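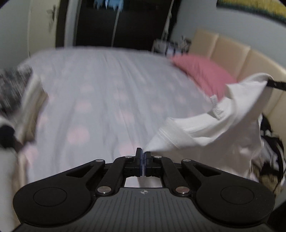
A la jornada de puertas abiertas de Urora fui por las camas, o eso dije en casa. Urora es una residencia de estudiantes con piso piloto, y una vez al año, en mayo, deja entrar a cualquiera que tenga curiosidad por saber cómo se dobla la ropa cuando hay poco armario y muchas opiniones. Yo tengo las dos cosas. El taller se daba en el dormitorio del fondo, encima de la cama, que es donde acaba doblando todo el mundo por mucho que los manuales insistan en la mesa. La funda nórdica era de un gris casi blanco con lunares rosas, la almohada rosa hacía juego y el cabecero, crema y acolchado en paneles verticales, daba la vuelta por un lado como si quisiera abrazar a alguien. Sobre los lunares, una prenda blanca estirada en diagonal, con la etiqueta a la vista, parecía mucho más dócil que cualquiera de las mías.

Se entra por la calle de atrás, junto a una ferretería cerrada. En recepción me dieron una pegatina con mi nombre mal escrito y un folleto que aseguraba que el edificio guarda 2.066 perchas. Pregunté quién las había contado. Me dijeron que el folleto era del año anterior.

La visita la llevaba Horacio Iturra, de la casa Iturra, que amuebla las habitaciones y habla de los cabeceros como otros hablan de sus nietos. Según él, un cabecero tapizado invita a leer y uno de barrotes invita a marcharse. Nos enseñó siete habitaciones en poco más de media hora, todas con el mismo armario y la misma explicación. En la cuarta ya la recitábamos nosotros. Hubo un señor de Zundau, el pueblo de al lado, que quiso saber si los cajones aguantaban el peso de una enciclopedia; Horacio contestó que dependía de la enciclopedia.

El taller lo dio Mitali Pathirana, que trabajó años en la lavandería Nernura y conserva una idea muy severa de lo que es una manga. Su método para camisetas, tal como lo apunté:

- Extender la prenda boca abajo y alisarla desde el cuello.
- Llevar un lateral hacia el centro, con la manga doblada sobre sí misma.
- Repetir con el otro lado, sin mirar el de la vecina.
- Doblar dos veces desde el bajo y guardarla de pie.

Mi primera camiseta se mantuvo de pie lo que tarda en decirse. La segunda, algo menos. Mitali las deshizo ambas con dos dedos y me preguntó si en mi casa teníamos cajones hondos. Le dije que sí. «Pues úselos», respondió, y pasó a la siguiente alumna.

Donde no cedo es en las sábanas bajeras. Mitali sostiene que se pueden plegar en un rectángulo limpio metiendo unas esquinas dentro de otras, y lo demostró sin despeinarse. Yo sostengo que hace falta una infancia determinada. Tres asistentes lo intentaron en pareja, cosa que ya empezaba mal, y uno acabó sujetando una esquina que no pertenecía a nada.

Hubo merienda en la cocina común: café de termo y unas galletas de anís muy dignas. Allí me enteré de que el piso piloto no se alquila, detalle que habría agradecido antes de preguntar el precio con tanta naturalidad. La próxima visita será en otoño y tratará de edredones. Hay que apuntarse en recepción, y conviene deletrear el apellido.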